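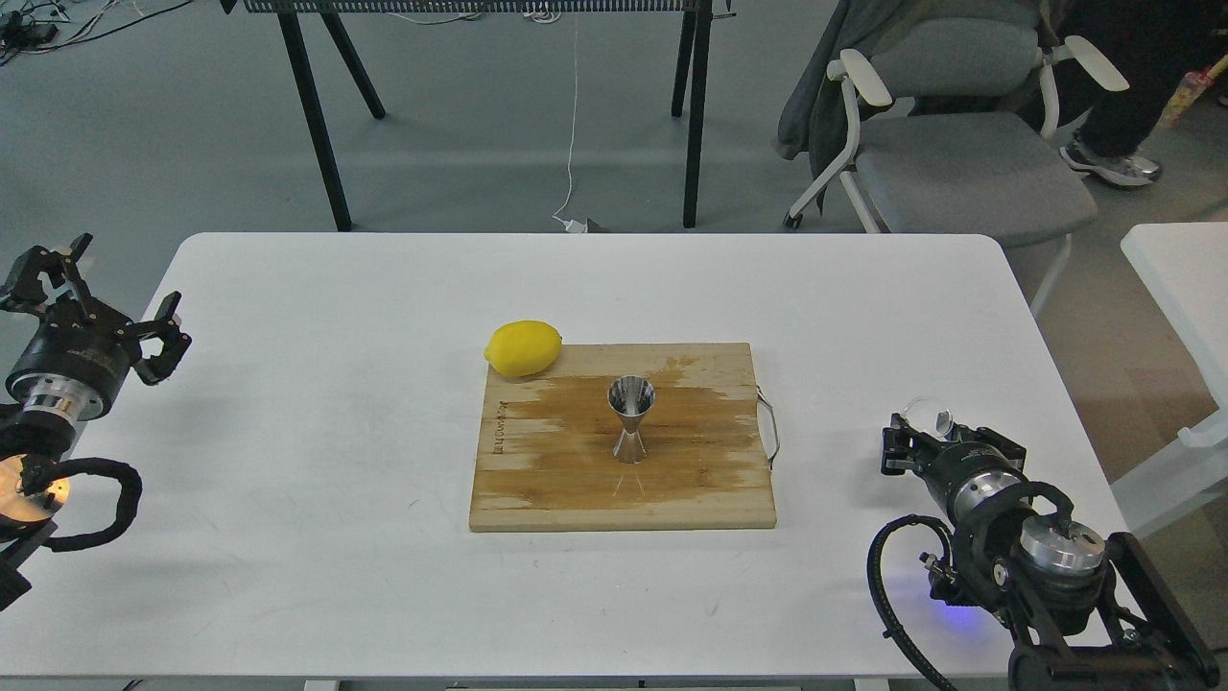 Can you teach a two-arm setup a bar task just by moving it remotely, or do you have to write code for each step?

Remote control is enough for most of it. You drive the arms through the job, save the run, and train on a pile of those runs.

tidepool_ray
OK so that's what I've been doing with the jigger and the cutting board, and I'm at 103 runs. My problem is the pickup. I grab at the waist one time and up by the cup the next, and I think I'm teaching it to dither!

mossback11
Pick one grip and stick to it. The Peeters notes say the same thing — boring runs train better.

halfcrank
Disagree. I did 1,554 runs on Dondden with one tidy grip and it fell apart the minute the cup sat an inch over. Mix it up on purpose.

mossback11
Moving the object around, sure. Changing your mind halfway through a grab is a different thing.

tidepool_ray
Fair, I do both (sorry). I've started setting the jigger down in different spots, sometimes on the board, sometimes off to the side on the bare table.
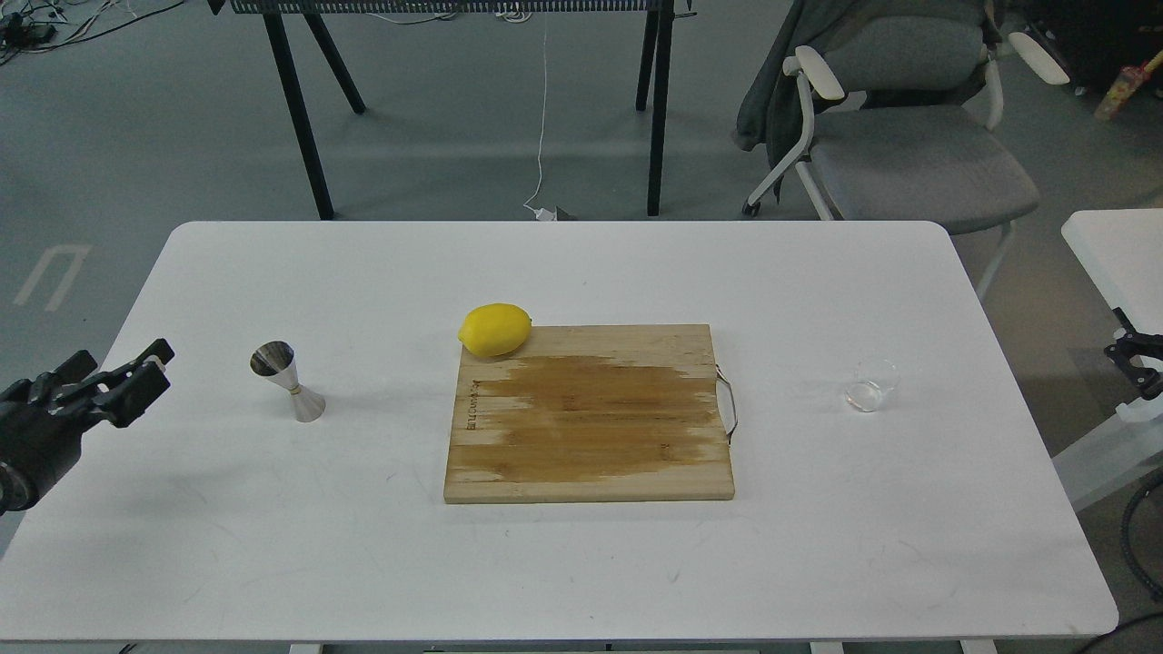 The lemon I mostly leave alone, and I'm wondering if that's a mistake too. If it's always at the same corner of the board, won't the thing learn to steer by the lemon?

halfcrank
Mine did that with a sponge. Move the lemon.

mossback11
For once I agree. And slow down on the approach, shiny metal is hard enough to judge through a screen.

tidepool_ray
Doing 11 slow ones Saturday, lemon someplace new each time. Will post how the training goes.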